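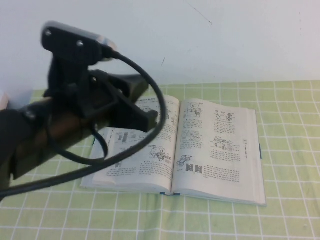

What is the hardest part of getting a home-built arm to turn a page?

Getting hold of one sheet and no more. Moving the arm to the book is easy by comparison.

Page turner build, Lavness shared workshop
April 2020

dalgleish_bench wrote:
Hi all, sorry this one runs on a bit! I've been working on the page turner again (my wife calls it Pado and the name has stuck). The practice book is a thick one full of machine drawings, with the text in Chinese, and I love it because the paper is thin and it opens nice and flat.

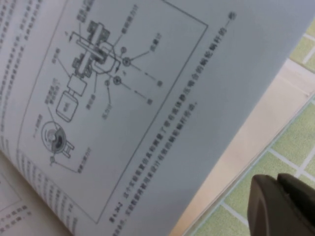

Anyway, I've been coming in from the outer edge at a low angle and closing slowly. Out of 100 tries last month I got one clean page 13 times, which I was prouder of than I should be.

tnisbet wrote:
Torquil Nisbet here, from the Bremomwood group. Lovely project, but I think you're wasting your time with stiff fingers. Put a bit of soft rubber on the tip and drag the page up into a curl first, then go under it.
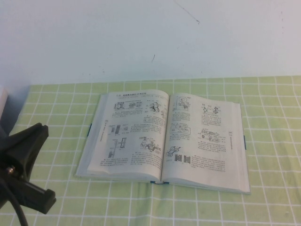 Practice book open, gripper off to the left.

solderpuddle wrote:
I'd disagree with Torquil there, much as I like him. Rubber worked for me for 4 evenings and then it picked up dust and grabbed three pages at once. I'd slow the wrist down and leave the tips alone.

dalgleish_bench wrote:
Thank you both! I do have some rubber in a drawer, so I may try it anyway and wipe it between runs. The wrist camera is a bigger worry for me, as the print goes soft when I get in close.

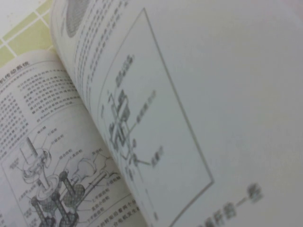

Wrist camera focus

solderpuddle wrote:
Can you turn the lens at all? Mine was glued, but it came loose with a gentle twist and a lot of patience.

tnisbet wrote:
Careful with that, I cracked one. Try more light before you touch the glue.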